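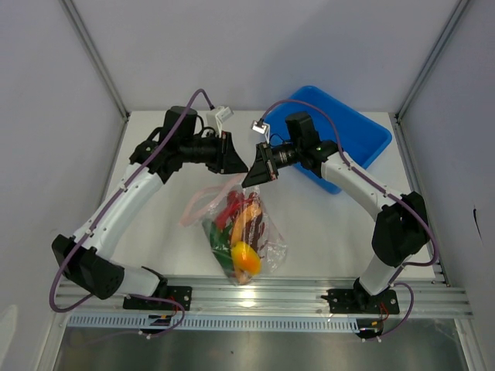
White Walls, Silver Edges - the Udness Gallery

We love a pale room at Udness, and December light is the best light for it! This page of the gallery is all about plain white surfaces and the bits of metal and color that wake them up. If you came over from the Rudham page with all its dark paneling, get ready to squint a little.

1. The white tabletop
Flat, bright and edged along the front by an aluminum rail. The back panel is a shade grayer than the table, and we could look at that soft change of tone all afternoon. Silver aluminum runs down both corners like a pencil line.
Favorite detail: the purple cables. Two loopy streaks of color against all that white - gorgeous! Second favorite is the small dark mark on the right-hand wall, which is easy to miss the first time.

More to browse
The Debnath set has 53 pictures of shelves, sinks and window ledges, with plenty of green paint for anyone who finds white too quiet. Endotach goes up next, starting with 12 close-ups of hinges and handles (we got carried away with the brass ones).

Prints of any picture in the gallery come in two sizes, matte only, in packs of 10. Please give the page name and picture number when you write.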